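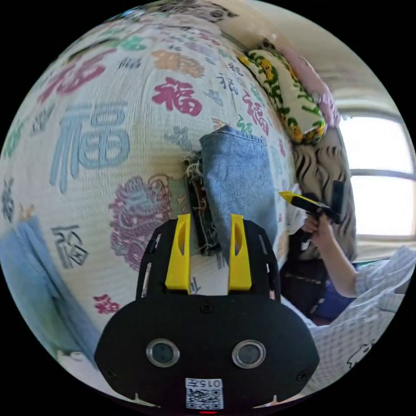

*Denim piece and the frayed dark strip, on the white quilted bedspread*

**Ticket 2540: frayed strip shedding threads**
**Opened by:** Nkechi Adebisi
**Status:** Solved (I think!)
**Project:** Zadthorpe patchwork throw

**Problem**

The denim is behaving beautifully. It's a light blue flap, nice and faded, and the stitching along the top edge is still there, so I'd love to keep that edge showing on the finished throw. The dark strip is another story. It sheds every time I pick it up, and I've been finding threads all over the bed (which is covered in 福 in every size and color, so a loose thread hides really well).

Tried so far:

- Trimmed the long threads with small scissors. Looked great for ten minutes, then more came out.
- Fray glue from Cindard on a scrap. It held, but dried stiff and left a shiny line.
- Straight stitch close to the edge. Pulled right off the end.

I'd be happy to keep some fringe, I just want it to stop somewhere.

**Reply, Makville sewing desk**

Love this one! Your straight stitch is probably too near the edge, with nothing solid to grab. Come in 16 mm from the last loose thread and sew a narrow zigzag down the whole length. Then pull out the loose threads up to the stitching and leave them as your fringe. Put a 100 needle in if you're going through the denim too, and test on a scrap first.

**Update, 27/09/2020**

It works! I ran the zigzag twice, second pass right on top of the first, then teased out the fringe with a pin. Gave it a good shake over the bathtub and got three threads. Three!

One snag: the machine skipped stitches where the strip overlaps the denim. Swapped to the bigger needle, slowed way down, and turned the wheel by hand over the thick part. No skips after that.

**Still open**

- Should I wash the strip before it goes on the throw, or after? I have 22 more patches to join and don't want to unpick any of them.
- Mac Carthaigh thread in navy: is the 300 m spool the same weight as the small one? I'm almost out.

**Reply, Makville sewing desk**

Before, in a mesh bag, on cold. Same weight on the navy, we have both sizes on the shelf. Leaving this open until you've washed it.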